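Senside D5 desk stand, second look

The stand has been on my desk since March, holding a dynamic handheld microphone for calls and voice tracks. I bought it to replace a Tukham clip-on arm that sagged at the elbow joint.

Construction
The base is a cast disc with a powder finish and a foam ring glued underneath. The post screws into a steel insert in the center. Mine went in straight and has stayed straight. The clip is a plain tapered sleeve and grips by friction, so a mic with a narrow handle sits low in it. The Arriaga stand I used before that had a spring clip, which held thin handles better but creaked when the mic was turned.

Height and angle
Post height is fixed. With the clip upright, the capsule ends up well below my mouth, and I tilt it back to compensate. The tilt screw has a coin slot and needs to be firmly tightened. Finger pressure alone lets a heavy mic drop forward over the course of a call.

Stability
I tested it with a 334 gram mic and then with a 605 gram one. The lighter mic can be tilted to any position the joint allows. The heavier one tips the stand when leaned fully forward with the cable hanging off the front of the desk. Routing the cable behind the base fixes this.

Noise
Typing on the same surface comes through as a low thump. The foam ring removes some of it and a high-pass filter at 200 Hz removes most of the rest, at some cost to deeper voices. A folded cloth under the base did nearly as well as the filter. On a stone-topped counter the thump was shorter and sharper than on my desk, and the cloth made a bigger difference.

Alternatives
The Laltholm folding tripod is lighter and packs flat, but its feet take up more of the desk and it passes more vibration. For travel I would still choose it. For a permanent spot, the round base is easier to work around.

Rating: 4 out of 5. One point off for the fixed post. 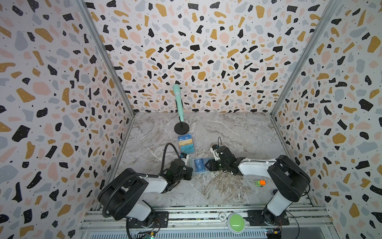
Update, 2022-05-21: the foam ring has started to lift on one side. Contact cement held it down again, and the rating is unchanged.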